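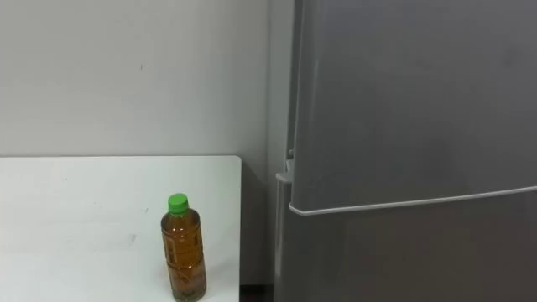 The white table next to the refrigerator, with a bottle of something that looks like tea. Green cap, no label.

The Small Kitchen at Tendholm -- a little gallery

Welcome to the kitchen page of our guest house. My name is Neema Rotich and I look after the rooms at Tendholm, which is a quiet house at the edge of Claltimville, 8 minutes on foot from the bus stop. Many guests write to me before they come and ask the same questions: is there a place to eat, is there a refrigerator, may we bring our own food. So I have made this page for the small kitchen on the ground floor. I hope it will be useful for you when you plan your stay.

The kitchen is shared by the guests of the four rooms on the same floor. It is open the whole day and the whole night. I only ask that you keep your voice low after ten in the evening, because the room called Mabula is directly behind the kitchen.

About the table

The table stands against the wall, and the refrigerator is close to its right end. The top is white and flat. It has a few faint marks which I did not manage to remove, even with the good soap. I have decided to live with them. Please use a mat under hot pots -- you will find the mats in the first drawer under the sink. Two persons can eat at the table in comfort. If you are three or four, it is better to carry your plates to the dining room, where there is more space for the elbows.

About the wall

We painted the kitchen in June. Before this the wall was yellow, and I must say it made the whole room look tired. I wanted to hang a calendar and some plates over the table, but my sister said to wait for one year and see if I still want them. For now the wall stays plain and white. Please do not fix anything on it with tape, also not with the kind that promises to leave no mark. The notices for guests are on the inside of the kitchen door.

About the refrigerator

The refrigerator is large and gray. Each room has its own shelf, with the name of the room written on the front edge. The guests of Nuris, our smallest room, have the top shelf, and the guests of Mabula have the one below it. The door is for everybody. Please put your name and your day of departure on everything you leave inside. On the morning when you leave, look at your shelf one more time. What is still closed and good can go to the door shelf for the next guests, and they are usually very glad about it.

About the tea

Cold tea is what most people drink here when the weather is warm, and also quite often when it is not. You can buy it in the shop on the corner, 40 steps to the left from our front gate (my nephew measured it for me). The shop closes early in winter, so it is wise to go before supper. For hot tea there is a kettle on the other side of the kitchen, and you may take from the tin beside it as much as you like. Sugar is in the glass jar. Milk you must bring yourself.

Empty bottles go in the basket at the back door. Please rinse them and put the cap back on before you throw them there.

Good to know

Breakfast is not served in this kitchen. It is in the dining room from seven to half past nine, and it must be ordered on the evening before.

There is a deposit of 20 for the kitchen key if you stay longer than one week. You get it back when you return the key.

The floor is washed every morning after breakfast time. It dries quickly, but please wait for a few minutes before you walk in with socks.

If something is missing or broken, write it in the notebook in the hall. I read it every evening. It is already on page 38, so you see that guests really use it, mostly for asking where the corkscrew is. The corkscrew is in the second drawer, at the back.

More pictures of the dining room and of the garden will come when the garden has some green in it again.

Page updated on 5th February. Neema Rotich, Tendholm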